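Food and the Household, Unit 4: Soups, Stocks and the One-Pot Meal
Course handout, prepared by Anjana Jayasinghe

Welcome back, everybody. Last time we ran out of minutes just as the discussion of bread was getting good (my fault, I do go on about crusts), so we'll pick up any leftover questions in section and move along to soup, a subject I have been looking forward to since January.

Readings: the chapter by Thambiah on hearth cooking, and the short packet of household account pages. Please bring the packet with you, because we'll be reading it line by line, spelling and all.

1. Why the pot matters

For a very long stretch of history, most households that cooked at all cooked in one vessel over one fire. Fuel had to be cut, carried or paid for, and a single pot made good use of it. You could put in grain, roots, a bone if there was one, and go off to do the other hundred jobs of the day. When you read old accounts of "pottage," try not to picture one fixed recipe. It was more of a habit, and what went in changed with the season and with whatever the family could get.

The account pages in your packet have 113 entries, and I'd like you to notice how few of them mention meat. Onions, peas, barley and salt come up over and over. The family also bought a new lid, which Karthik Bandara wrote a lovely paper on a while back, and I'll pass it around if I can find my copy!

2. Simmering and boiling

A simmer sits just under the boil, with small bubbles coming up here and there. A hard boil knocks soft vegetables to pieces and can turn a stock cloudy, as fat and little bits get churned into the liquid. Dried beans are their own case, and kidney beans in particular need a real boil early on to be safe to eat.

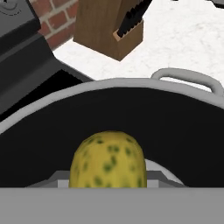 A black cooking pot, in both views. 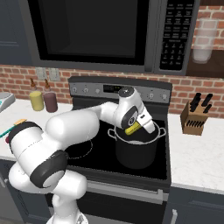
Why did cooks keep adding to the same pot instead of starting fresh each day?
It saved fuel and labor, and it let them use up small amounts of food that wouldn't have made a meal alone. Keeping the pot hot also slowed spoilage, though how often a pot was truly kept going for days is something historians still argue over.

3. Thickening

Before cornstarch came in a box, people thickened with bread crumbs, barley, mashed peas or plain long cooking. Potatoes joined the list later in Europe, after they had traveled over from South America and slowly won people around.

For section: choose a soup your family makes, and write up to 50 lines on where its ingredients come from and who taught whom to make it. Phone a relative if you can. Afroza Selvanayagam will collect the papers at the door.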